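Last updated: August

Section 6. Laying the paper and waking up the arms

I do this job every time we change the table covering on the Nandalham cell, and I've got it down to a fair routine, so borrow mine until you've found your own (you'll want a cup of tea within reach, but not on the table!).

1. Park both arms with the Park button and wait for them to stop moving. Then press the pause button on the pendant.

2. Peel off the old sheet, wipe the table down and pick off any leftover tape. I use a plastic scraper for the stubborn bits.

3. Roll out fresh brown paper, pull it flat and tape the corners underneath. A few creases are fine. A ridge you can feel with your thumb is too much, so lift that side and go again.

4. Set your objects out. Keep them 5 cm in from the edge of the paper, and keep the front part of the sheet clear, as you'll be leaning over it a lot.

5. Look at the lights at the foot of each arm. Green on both sides means you can carry on. Anything else, go back to section 2 and restart the controller.

6. Release pause and open both grippers fully. Bring one down over a handle, slowly, and stop with the fingers either side of it. Don't close yet! Check the gap by eye first, then close at the lowest force setting.

CAUTION: Loose leads are the thing that catches me out. Before you move an arm low across the paper, know where every cable is lying.

Note: Weronika Wróbel likes to run step 6 on both arms before she touches anything else, and I've come round to her way. New finger pads go on after 36 hours of running, so write the hours in the log while you're standing there.

Related items
Section 5. Fitting the Estiden finger pads
Section 2. Restarting the controller
Malinowski pendant: button guide
Prarkthorpe spares list
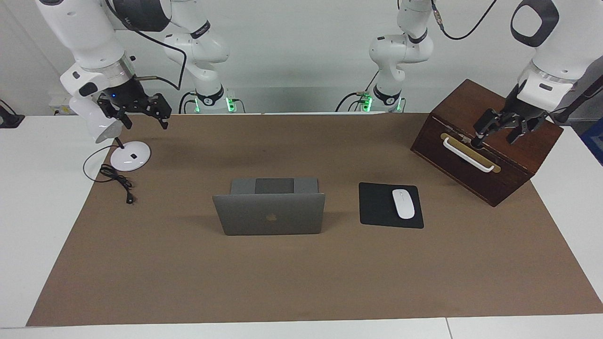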